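# About Pellelex

Pellelex is a small clothing label and alterations business in Wunduda. We make trousers, skirts and overshirts in short runs, and we alter clothes bought anywhere else. Magdy Mansour started the business after years of cutting patterns for a uniform supplier, where every pair of pants came in the same navy and the same four lengths.

The first thing we sold under our own name was the Eze, a high-waisted trouser with a wide leg and proper pockets. It's still our best seller. It comes in 38 fabrics at the moment, from plain charcoal wool to a mustard check that people either love or walk straight past. The cut has changed twice. We dropped the back pocket flaps, and we added more room in the seat after enough customers asked for it.

## How we work

There are eight of us. Cutting and sewing are done in the one workroom behind the shop, and the person who pins your hem is usually the person who sews it. We don't follow the fashion seasons. New fabric goes on the shelf when we find something we like, and when the roll is finished we don't reorder unless the mill still has the same colour.
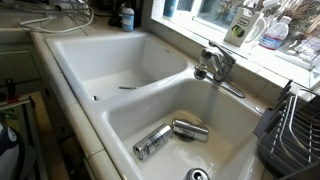

Every pair of Eze trousers is sold with an unfinished hem. You try them on with the shoes you plan to wear, we mark the length, and the hemming is included in the price. Allow a week — a little longer in December, when everyone remembers a party at the same time.

Our second line, Zistgate, is made from offcuts. It started with neckties and belts and now takes in patchwork skirts and a boxy vest. Last year we sold 201 Zistgate pieces. No two match exactly, so the photos in the online shop are of the item you'll receive.

## Alterations

We did 1179 alterations last year, mostly hems, waistbands and zips. We'll also take in jackets, shorten sleeves and reline coats. We don't work on leather, fur or wedding dresses. Please bring clothes in clean.

## Styling appointments

If you have something in the wardrobe you never wear, bring it along. Magdy runs one-hour appointments in the mornings, and a fair share of them involve a printed skirt or a bright pair of pants that needs a quieter top and a different belt. You don't have to buy anything. Bookings can be made at the counter or through the contact page.

## Visiting

The shop is open from 9:30 am, and the last fitting is at 4 pm. There are two change rooms, one of them wide enough for a wheelchair or a pram. Street parking out the front is free for an hour.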